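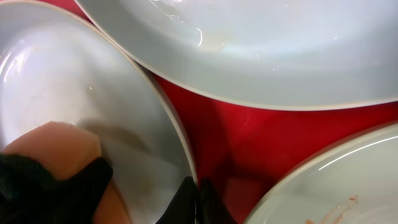 腕部相机视角，海绵贴着盘面。

这个月的时间基本花在洗盘子这个任务上。项目内部叫 Konix，目标很窄：机械臂用夹爪拿海绵，把盘子上的酱汁擦掉。遥操作采数据，然后训练一个模仿学习策略，输入是腕部相机画面和关节状态，输出是一段动作。下面记一下方法和目前的结果，主要给自己以后查。

## 数据

一共 2219 条轨迹，每条从拿起海绵开始，到松开海绵结束。采集的人之间习惯差别很大，有人喜欢画圈，有人来回直线擦。一开始全混在一起训，策略会在两种擦法之间犹豫，在盘子中间停住不动。后来给每条轨迹加了一个擦法标签作为条件输入，停顿明显少了。

标注用的是组里自己写的工具 Flidora，除了擦法，还标了接触开始和接触结束的时刻。接触时刻标起来很慢，但后面的改动全靠它。

## 接触阶段单独加权

原来的损失函数对每个时间步一视同仁。问题是一条轨迹里，海绵真正压在盘子上的时间不长，大部分是在移动和对位。策略学会了很漂亮的接近动作，到了盘面上却压不住，海绵悬在污渍上方空划。

改法很简单，接触段的损失乘以 4，其余不变。试过 6 和 7，压得是更稳了，可接近动作开始发抖，有时会碰到盘沿，所以退回到 4。

腕部相机看接触有个麻烦：海绵挡在画面正中，残留的污渍常常只在夹爪旁边露出一小块，再加上运动模糊，单帧很难判断擦到了没有。
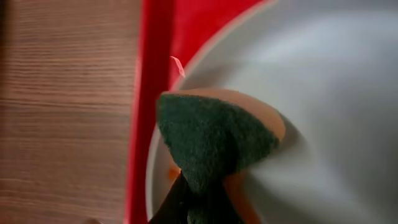
## 加入历史帧

针对遮挡，把输入从单帧改成一小段历史帧。想法是海绵移过来之前相机已经看见过污渍，策略应该记得它在哪里。编码器沿用 Quan，没有重新训，只在后面接了一层时间注意力。

结果比预期好，漏擦边缘的情况少了很多。代价是推理变慢，控制频率降了一档，擦的动作看起来有点迟钝。我暂时接受这个代价。

历史帧还带来一个副作用：策略会照着过去的动作往下抄，在同一个地方反复擦。训练时随机丢掉一部分历史帧可以缓解，没有根治。

姿态变化是另一件头疼的事。海绵被夹住的角度每次都不一样，有时绿色的百洁布一面朝着相机，有时露出来的多是浅色泡沫那面。 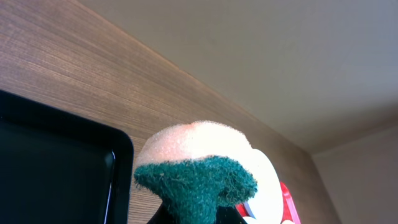
最早的版本假定抓取姿态固定，换个角度就失效，海绵的边角会先碰到盘子，整块歪掉。现在的做法是在抓取之后多加一步，让手腕转一下，从几个方向看海绵，估计它相对夹爪的朝向，再把这个朝向拼进状态向量。估计得不算准，但够用，歪掉的次数下来了。

## 结果

单个盘子、污渍在盘心附近的情况，成功率将近九成。几个盘子挨着放就差不少，主要是两类失败：

- 擦完一个盘子后，不知道该去哪个，夹爪停在两个盘子之间
- 把盘面反光当成污渍，对着高光擦

第二类我原本以为加数据就能解决，补采了一批反光强的样本，改善有限。水珠和高光在腕部相机里太像了，颜色上又没有酱汁那么好分。接下来打算试偏振片，或者干脆在判断“擦完没有”时换用固定相机的画面。 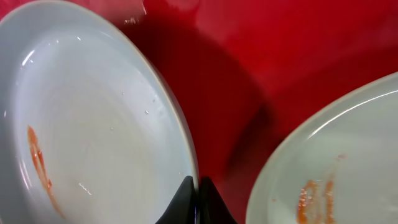
Sadia Kakakhel 看完初稿后回信说，反光的问题不该放在策略里解决，应该单独训一个很小的污渍分割模型，把结果作为额外通道喂进去，这样失败时也能看出是没看见还是没擦到。她还问接触加权为什么不随训练进度变化，先大后小，也许就不用在压力和抖动之间二选一。

加权的调度我已经在跑了，还没有结论。分割模型要等 Pandport 那边的标注空出人手，污渍的边界比接触时刻更难标，淡的地方两个人标出来能差一大圈。

代码还很乱，先不放。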